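Vivre sans cloisons, et en revenir

Pendant 30 ans, on a abattu des murs. Celui de la cuisine d'abord, puis celui du couloir, enfin celui du bureau, où l'on faisait semblant de travailler. Rungnapa Thepsuriya, architecte d'intérieur chez Dredby, passe désormais ses journées à les remonter. Elle facture les deux opérations au même prix.
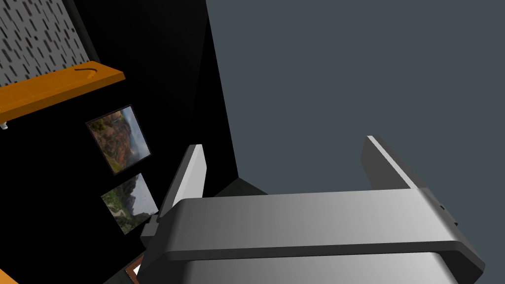
Image de synthèse, tons gris et argent.

Ses clients réclament la même chose : une porte. Une vraie, qui ferme, derrière laquelle on peut manger un yaourt sans commentaire. Lukian Demchenko en a fait poser trois en février dans son 43 m². Sa compagne en voulait une quatrième – pour lui.
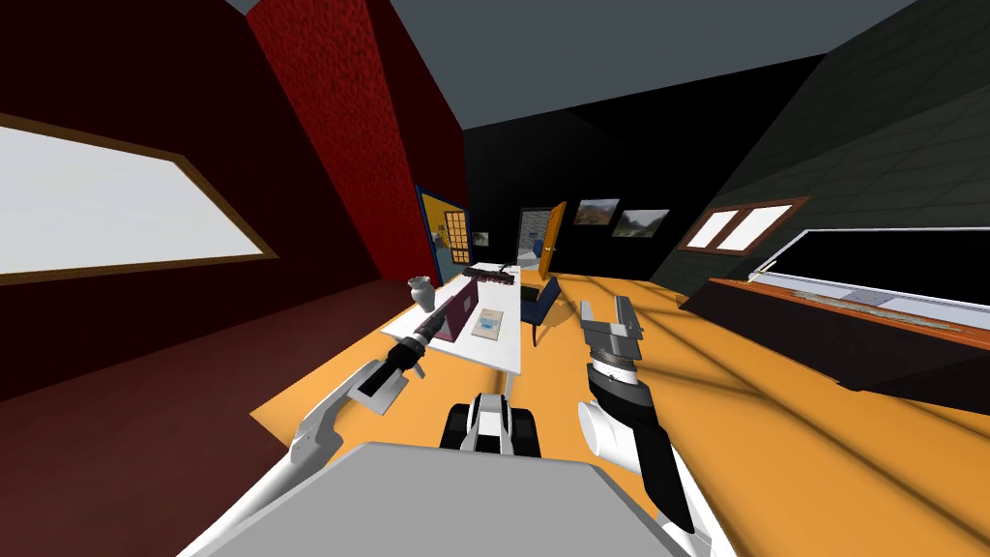
Le mot « décloisonner » garde pourtant ses fidèles. Montri Nilsuwan, qui vend des cuisines ouvertes à Lille, jure que les familles s'y parlent davantage. C'est exact, surtout quand la hotte tourne et qu'il faut crier.

Reste la question du bruit et celle, moins avouable, de l'odeur du chou. Une cloison légère coûte 600 euros chez l'artisan du coin, pose comprise, peinture en sus.

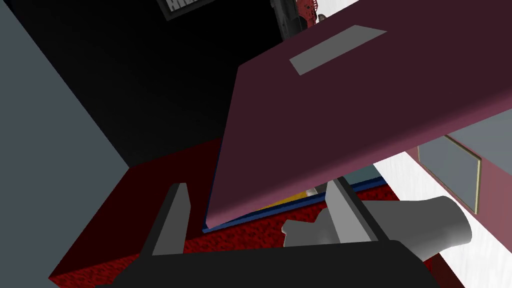
À ce tarif, Boonmee Srisuk a préféré un paravent. Son fils de 21 ans passe par-dessus.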